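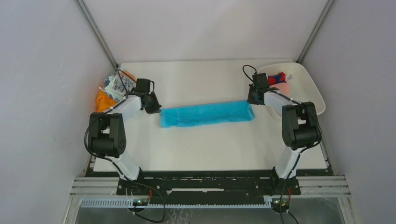 4. Running your first Orura folding session

Orura learns from short sessions of two-arm folding, and the method behind it is simple: show the policy many starting layouts of the same cloth, score every attempt the same way, and let it learn most from the layouts where it fails. We love how far this gets you with a small set of demos! Our first Grondton model was trained on 1,045 of them. A good layout to begin with is a long, narrow fold laid across the middle of the table, like the blue cloth between the two grippers, with the spare fabrics piled in a back corner and the white tray in the other. Both arms have a fair chance at an end of the cloth, and the tabletop in front stays clear.

Before you start

You need both arms bolted down and calibrated (section 2), the Chamoun scoring script installed, and one cloth of a single color. Patterned cloth works too, but save it for later – the scoring script finds plain edges much more easily.

CAUTION: Keep your hands out of the enclosure whenever the arms are powered. To move a cloth by hand, press Pause and wait for the tone.

Steps

1. Turn on the arms and let them go to the home position.
2. Press Pause. Fold the cloth lengthwise until you have a strip, and lay it across the table. Small wrinkles are welcome.
3. Leave a gap between each end of the cloth and the nearest gripper.
4. Step back, press Resume, and choose New Session.
5. Set the attempt limit to 90 seconds and the number of attempts to 30.
6. Press Start. The script saves a score from 0 to 1 after each attempt.
7. Between attempts, press Pause and shift or turn the cloth a little, then press Resume.

Note: Change one thing at a time. If you turn the cloth and swap it for another in the same attempt, the layout map can't tell which change mattered.

Reading the layout map

Open the map when the session ends. Dark cells are layouts the policy handles poorly, and those are the exciting ones! Record 18 new demos near the darkest cell, retrain overnight, and repeat the session with the same settings.

In our runs at Adwood, the biggest jump came after the second round. Lena Piątek, who wrote the sampler, suggests stopping when two maps in a row look alike, then moving on to a softer cloth.

CAUTION: Do not edit scores by hand. If an attempt was spoiled, mark it Void and the script will add another at the end.

Section 5 covers sessions with two cloths.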